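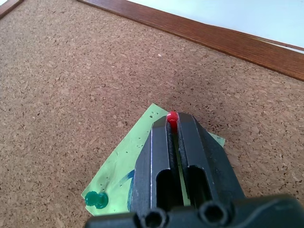

*Fotografia: Maureen Naylor / Plumon*

# Procuramos participantes: recados e quadros de cortiça no trabalho diário

28 de janeiro de 2021

A Plumon procura 10 pessoas adultas para participar num estudo sobre o quadro de cortiça e os papéis que nele ficam presos. O estudo chama-se Trernis e é dirigido por Maureen Naylor e por mim, Ragnvald Engström. Peço desculpa antecipadamente se alguma frase minha não soar muito natural. Vivo em Portugal desde setembro e quis escrever este anúncio em português.

Interessa-nos uma atividade que quase todos conhecem: escrever uma nota, escolher o lugar dela no quadro, prendê-la e, alguns dias mais tarde, retirá-la ou deixá-la ficar. Há papéis com tantos furos que se percebe que já mudaram de sítio várias vezes. Há outros que permanecem no mesmo canto durante anos, por baixo de notas mais recentes. Na primeira fase do Trernis recolhemos 2284 notas em escritórios, cozinhas de associações e salas de professores, e muitas estavam ainda presas quando o assunto já tinha terminado há muito tempo.

## O que vai fazer

Cada participante vem a três sessões no nosso espaço, em dias diferentes. Na primeira sessão recebe um quadro de cortiça com moldura de madeira, um conjunto de notas verde-claras e alguns pioneses. Pedimos que organize as notas como faria no seu próprio local de trabalho, sem pressa e sem modelo a seguir.

Na segunda sessão encontra o quadro tal como o deixou e recebe notas novas, que deve juntar às anteriores. É permitido sobrepor, dobrar, mudar de lugar e retirar. As notas retiradas vão para uma caixa de plástico transparente ao lado do quadro e podem ser recuperadas a qualquer momento.
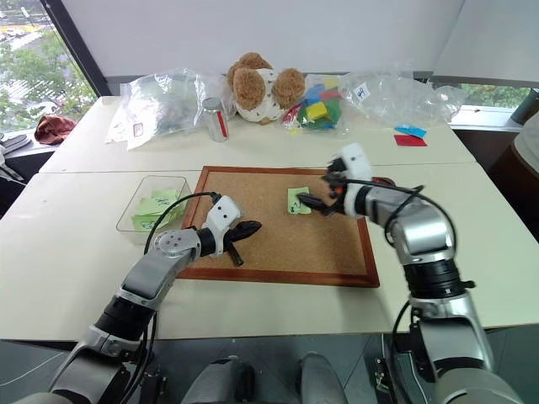
Na terceira sessão procura determinadas informações no quadro e conversa connosco sobre as suas escolhas. Esta conversa é gravada em áudio, se der autorização. Caso não queira ser gravado, Maureen toma apontamentos à mão.

As sessões são individuais. Durante a arrumação pode trabalhar de pé ou sentado, com o quadro deitado sobre a mesa. Se preferir o quadro na vertical, informe-nos com antecedência, porque a montagem na parede leva algum tempo.

## Quem pode participar

- Pessoas com 18 anos ou mais.
- Pessoas que leem e escrevem português sem dificuldade. Não é necessário que seja a língua materna.
- Pessoas que utilizam, ou utilizaram no passado, um quadro de recados em casa ou no trabalho.
- Pessoas que conseguem prender e retirar pioneses com uma das mãos, a direita ou a esquerda.

Gostaríamos de receber também candidaturas de pessoas que se consideram desarrumadas. Na fase anterior tivemos sobretudo participantes muito organizados, e o resultado ficou um pouco unilateral.

Não podemos aceitar funcionários da Plumon nem da Amini, a empresa que nos fornece o papel.
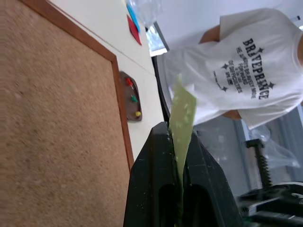 Os pioneses ficam num suporte próprio e são contados no fim de cada sessão. Solicitamos que não traga crianças pequenas nem animais, mesmo que sejam calmos. Pode trazer os seus próprios óculos de leitura e uma caneta de que goste. A nossa escreve em azul.

## Compensação

Cada participante recebe 226 euros depois de completar as três sessões. Quem desistir antes recebe a parte correspondente às sessões feitas. O pagamento é efetuado por transferência bancária, e para isso precisamos do seu nome completo e do IBAN, que são guardados em separado das suas notas.

Oferecemos café, chá e água. O edifício tem elevador e casa de banho acessível.

## Como se candidatar

Escreva uma mensagem curta à receção da Plumon, com a palavra «Trernis» no assunto, e indique:

1. o seu nome e um contacto telefónico;
2. os períodos do dia em que tem disponibilidade;
3. se usa habitualmente a mão direita ou a esquerda;
4. onde está, ou estava, o seu quadro de recados e quem mais o utiliza.

Não é preciso enviar currículo. Uma fotografia do seu quadro é bem-vinda, mas cubra por favor nomes e números de telefone de outras pessoas.

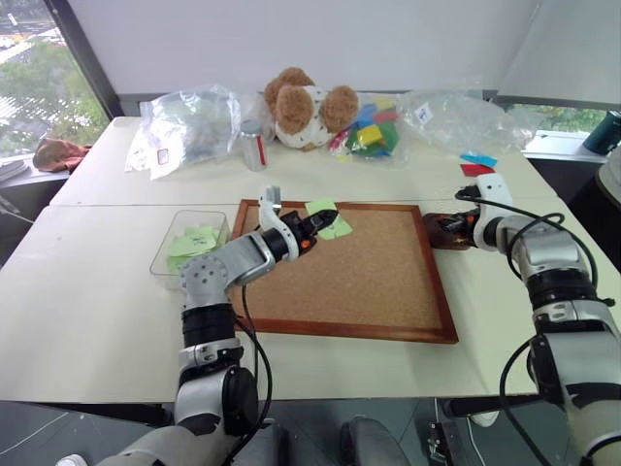 **Posso levar notas minhas para usar nas sessões?**

Nas duas primeiras sessões usamos apenas as notas fornecidas, para que todos comecem com o mesmo material. Na terceira pode trazer até 10 notas suas, que lhe são devolvidas no mesmo dia. Não copiamos o conteúdo sem a sua autorização escrita.

As candidaturas são lidas por ordem de chegada, e respondemos também às pessoas que não forem selecionadas. Se quiser ficar em lista de espera para a fase seguinte, que será feita com a Prornon, basta acrescentar uma linha na sua mensagem.

Ragnvald Engström
Maureen Naylor
Plumon, projeto Trernis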